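Tollside cell, two-arm shelf task: software inspection checklist
Controller: Denar. Perception and planner: Clirnine. Logging: Murín.
Date of inspection: January 20, 2022
Marks: Y = pass, N = fail, P = passes on paper, see comment

1. Stop and limits

1.1 Stop command halts both arms from the operator screen. Y
1.2 Stop command still works while the planner is busy. P
Comment: Worked on every try I made. The log shows the stop landing in the same queue as ordinary motion commands, and I don't like that. A stop should have its own path. Signed off for supervised running only.

1.3 Joint speed limits loaded from file at startup. Y
1.4 Limits rejected if the file is missing or damaged. N
Comment: With the file renamed, Denar started anyway on its defaults and left one line in the log. The release notes say it refuses to start. They said so in June as well.

1.5 Elbow and forearm included in the collision model. Y
1.6 Cables included in the collision model. N
Comment: The model ends at the hard parts of the arm. The cable loop on the right arm takes up real room and the planner knows nothing of it.

2. Shelf reach

2.1 Upper board present in the planning scene as a solid object. Y
2.2 Clearance between forearm and upper board checked along the whole path. P
Comment: The path viewer colours the route green from end to end. I asked what it was checking and the answer was the waypoints. The stretch between waypoints is assumed. Under a board, the stretch between is what I want checked.
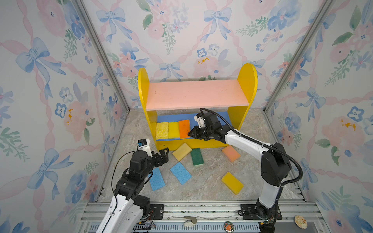

Item 2.2. Right arm reaching in under the pink board, gripper beside the orange sponge.

2.3 Gripper slows on entering the lower tier. Y
2.4 Planner accounts for sponges next to the target. N
Comment: Neighbours are treated as free space. I was told they're soft so it doesn't matter. It will matter the day somebody loads the shelf with something else and leaves the setting alone.

3. Perception

3.1 Camera calibration file matches the current mounts. P
Comment: The file carries the right name. Nothing in it says when it was made. Add a date field.

3.2 Detector reports a confidence score for each sponge. Y
3.3 Low scores stop the pick. N
Comment: The threshold is set to 2 on a scale of 100. That isn't a threshold. Somebody turned it down to keep a demo moving and it was never put back.

3.4 Two touching sponges reported as two objects. P
Comment: Fine side by side on a shelf. Less convincing when one lies tilted against another on the floor. I'd want saved cases before I believed the accuracy figure on the Clirnine dashboard.

3.5 Wallpaper pattern causes no false detections. Y
Comment: I expected this one to fail and it didn't.

4. Two arms in one space

4.1 Each arm's planner receives the other arm's position. Y
4.2 Position is fresh when used. N
Comment: Murín recorded 37 plans built on an old position for the other arm. No fault was raised for any of them.

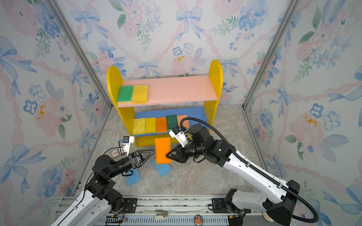
Item 4.2. Both grippers low at the front of the shelf, right fingers against the orange sponge.

4.3 Shared zone lock held by one arm at a time. P
Comment: The lock exists. It covers the shelf and leaves out the floor in front of it, where the grippers can get close. Extend it.

4.4 Lock released after a fault. Y

5. Logging

5.1 Log clocks agree across all three programs. N
Comment: Denar runs 8 seconds behind the others. Every comparison above had to be lined up by hand.

5.2 Software versions written at the start of each run. Y

Result: not approved for unattended running. Supervised running may go on with a person at the stop. Items 1.4, 3.3 and 4.2 to be fixed and shown to me on the cell, with the logs. A closed ticket won't do.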